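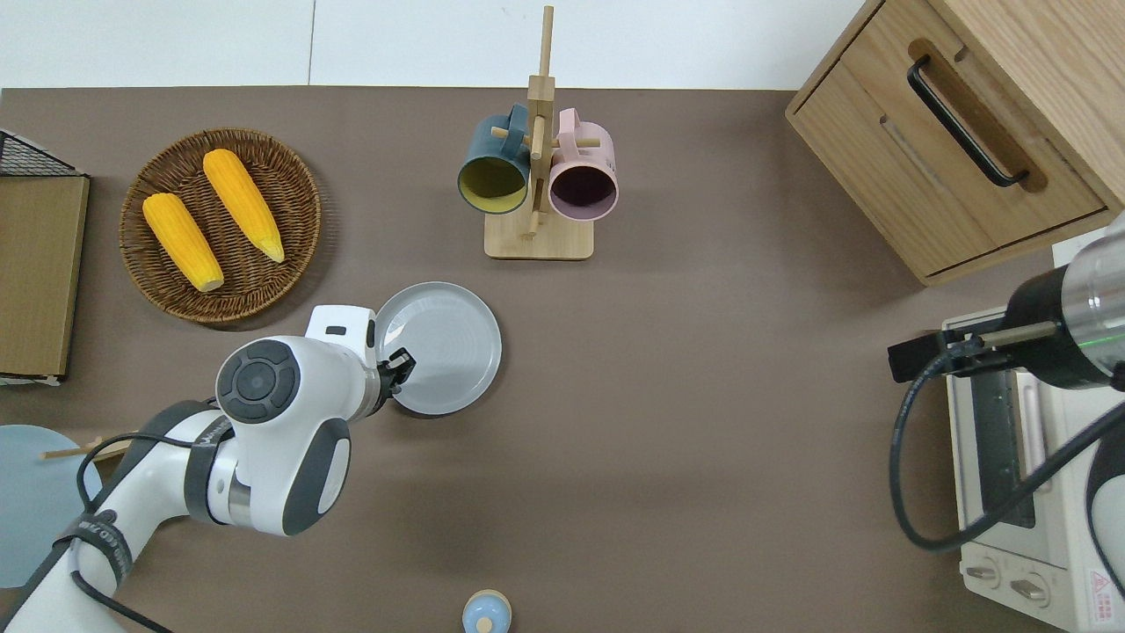 1st May: Satthorpe to Wuvbridge

Up at five. Walked the old railway path to Wuvbridge, the first long one since October. The ground was hard as far as the pumping station, then mud for the last 7 miles. Left boot rubbing again.

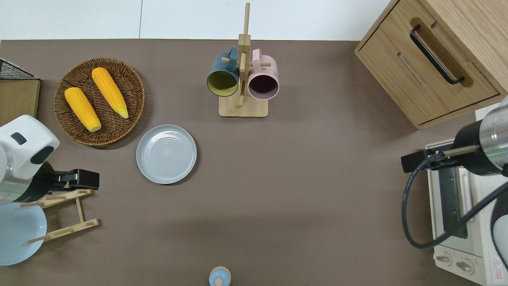

Corn in the basket, plate beside it.

Stopped at the lock to eat. The noticeboard says the bridge at Gernaseck will be shut until October for repairs, so the June walk needs another way round. The road adds too much. I might go by Pollock and pick up the river there, if the farm track is open. It was flooded last time.

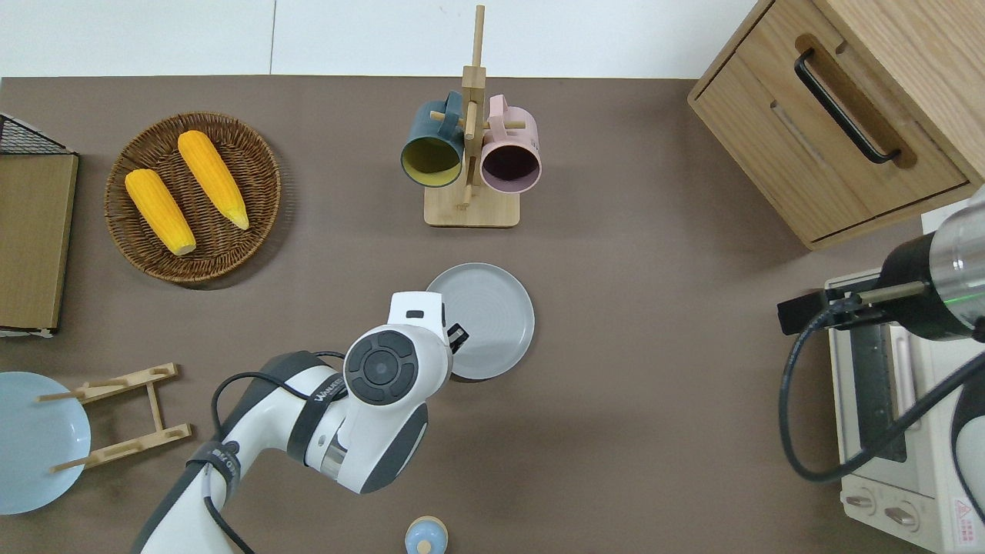 The man at the lock said Pollock was fine and the track had been dry for a fortnight, but to keep left after the second gate because the right-hand path ends in a bog. Wrote that on the map.

Reached Wuvbridge in time for the 115 bus. It came late and was full. Paid for the ticket in coins and got rid of most of them. 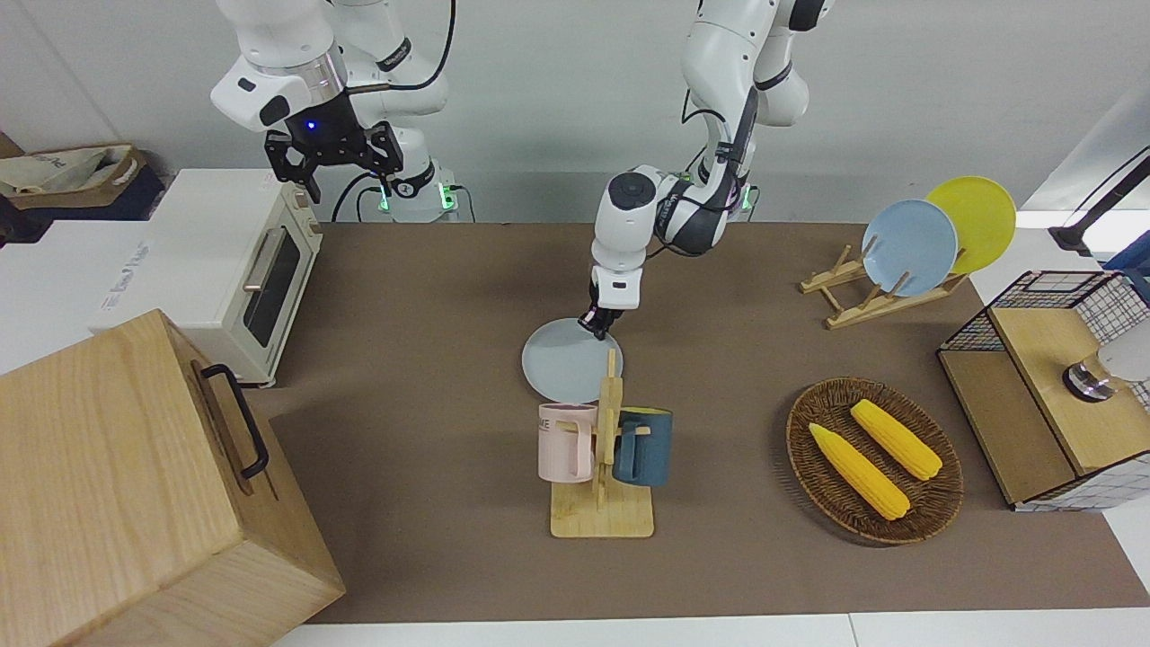 Mug tree, with the pink mug and the teal one.

Feet in a bowl of water by eight. Heel is raw. Must buy plasters and new laces, and ring the hostel at Gernaseck to move the booking.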